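Dument Kitchen Set
README and data card
Version 3, last edited 1/28/22
Maintained by Pallstead

What this is

Dument is a set of recordings of a robot arm doing small counter jobs in the kitchen at Geraghty House, a staffed residence in Plarkholm. The jobs are the ones the support aides do between meals: moving a cloth off the work area, clearing small items, opening and closing the toaster oven, taking things in and out of it. An operator drives the arm by hand control for every recording. There are no autonomous runs in this version.

The set also has a folder of staff notes. The aides wrote these at shift change over the whole recording period. If you are only here for trajectories you can skip the folder, but we would like people to read it. It covers what the arm changed for the people who work there, and a good part of that does not show up in task success numbers.

Contents

episodes/ – one folder per recording, with joint positions, gripper state and video
notes/ – staff notes, plain text, names removed
tasks.txt – the task list, with the wording the operators were given
splits/ – train and held-out lists
CHANGES – what moved between versions

There are 200 episodes, of which 100 have been checked by a second person. The rest carry the operator's own label only. Use the field "reviewed" to tell them apart. There are 11 tasks. Cloth tasks have the most episodes and oven rack tasks the fewest.

Where it was recorded

Geraghty House has an ordinary home kitchen: tiled counters, painted cabinets, a window over part of the work area, a hallway beyond. We did not refit it. The aides asked that their things stay where they keep them, so the background changes very little over the set and the counter in front changes a lot. Lighting is whatever the room had at the time.

Views differ in height and angle. Some are from the room and some are from the wrist. The wrist view is close and the gripper takes up a large part of it.
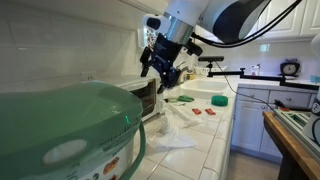
Gripper above the counter, with the cloth in front of the toaster oven.
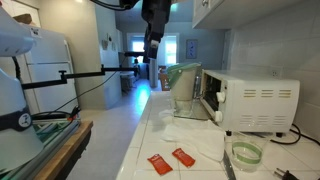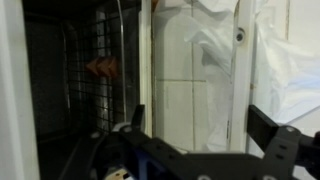

Wrist view, oven open, small orange-brown item at the rack.
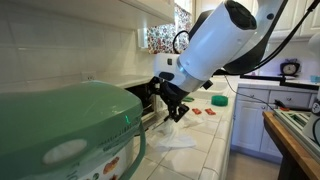

Cloth task, gripper just above the cloth.

How the tasks were chosen

We started with a list of our own and most of it was wrong. It had pouring, stirring and plating on it. The aides told us those were the parts of the job they did not mind, and that residents often like to help with them. What they wanted help with was resetting the counter: after every meal, snack and craft hour somebody has to go back in and clear it, usually while also being asked for something in another room. The second task list was written from two weeks of their notes and has stayed nearly the same since.

Some tasks use toy food and other stand-ins in place of real food. House rules don't allow real food to be left out for the length of a recording session.

What changed for the staff

This section is a short version of notes/summary.txt. It reports what the aides wrote. We have not measured time saved and do not claim any.

Supervision is work. Several notes say that a session with the arm running still takes one person's attention, even with the operator in the room, because residents come through the kitchen. The house now puts one aide down as kitchen lead during sessions, and that aide is not given other duties.

Counter habits changed. Cords get pushed back and small items get set apart from each other. Two aides wrote that they now do this on days with no robot too. One of them was annoyed about it.

Shift change got longer at first. The arm's status had to be handed over along with everything else, and there was no line for it on the sheet. The house added one in June and the complaints mostly stopped.

Hours did not change. Geraghty House agreed with Pallstead in writing, before setup, that no shift would be cut on account of the project. Some staff were still worried about it, and the notes say so plainly. We left those entries in.

Less floor space. The stand and the work table take up part of the walkway. Staff with carts go the long way around. This is the most common complaint in the folder.

Known problems

Cloth labels are uneven. "Folded" and "moved" were used for the same result by different operators in early episodes. Treat them as one class or relabel.

The rack tasks have long stretches where the item is partly hidden behind wire. Automatic object labels are poor there and we removed the worst of them.

Some episodes stop early because a person came into the kitchen. They have the flag "stopped_person". They are not failures and should not be scored as failures.

One kitchen, one arm setup. A model trained only on this set should not be expected to work in another kitchen.

Privacy

Residents were not recorded. Any clip with a resident's voice or face was deleted on the same day. Staff could ask for a note to be pulled at any time before release, and some did, so there are gaps in the numbering.

Use

Free for research and teaching. Please do not use the notes folder to rate, rank or schedule care staff. The aides agreed to share it on that condition. If you publish something based on the notes, send a copy to Pallstead and we will pass it along to the house.

Corrections to labels can be sent as a plain text file listing episode number, old label and new label.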